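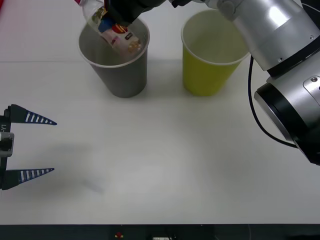
The Barbu finger kit is sold as a fifteen-minute upgrade for a two-arm bench cell, and I don't believe in fifteen-minute upgrades. Ours took most of an afternoon, and that was with Kumaresan Bhat doing the wiring checks while I fought the screws. The job we bought it for is a simple one: pick up a drink bottle and tip it into a paper cup. The right arm does the pouring, into the gray cup here, and the left arm waits with its fingers open until it is called. Both sides got new fingers. The leaflet says one setup file covers the pair. It doesn't, at least on our cell, and you should plan on teaching each side separately.

In the box you get four ribbed fingers, a bag of screws, an alignment gauge and a leaflet that looks like it was translated twice. The screws are fine. The gauge is a bit thin and I would rather have had a proper block. The fingers themselves feel better than I wanted them to. They taper nicely, and the ribs give a little when they close on something round.

My main complaint is centering. Barbu tells you to zero the gripper fully open, then close on the gauge and save. Do it that way and the right side closes off center, enough to nudge a bottle before it grips it. Nia Watkins fixed ours by zeroing closed and working outward. Support later told her this was "also acceptable." Then why print the other way?

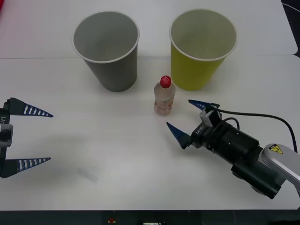
Kumbridge Automation Workshop, Bench Cell Team

Cable routing gets one sentence in the leaflet, and it needs a page. The black cable on our right arm loops out from the gripper and over the table, and you have to leave enough slack for the full wrist turn at the top of a pour. Run the wrist to both limits at slow speed before you tie anything down. Also, look at the approach from the side you plan to pick from. With the bottle in front of the cups there is less room behind it than you think, and the open fingers are wide.

Label your grippers while you are at it. Our left one has L-Y1 down its side, and it has already saved us from loading the wrong offsets once.

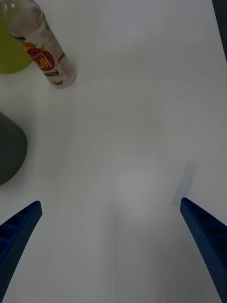
Upkeep, and what the leaflet claims

Barbu says to retighten at 200 cycles and check for wear at 1000. I would move the second check up. At 533 cycles we found one finger with a slight wobble at the base, and a quarter turn on the screw took care of it. The ribs trap dust in the pockets. A dry brush gets it out. Padmavathi Pinto uses compressed air, which works too but sends it all over the table.

Reteach the pick point any time a finger comes off. Start with the bottle lying down if you want a hard test, then stand it up. Clear plastic and a shiny label gave our wrist camera some trouble until we changed the lights.

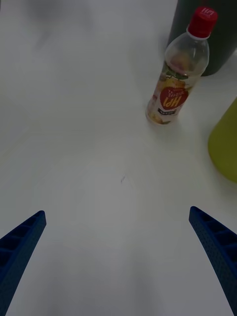

Wrist view, fingers open, bottle standing with its red cap on.

I'd give the hardware a cautious yes and the instructions a no. The older Staslow set was uglier and harder to clean, but its manual was right. Berhanu Habte still has ours in a drawer, and I've asked him not to throw it out before we get the Barbu fingers past their next wear check.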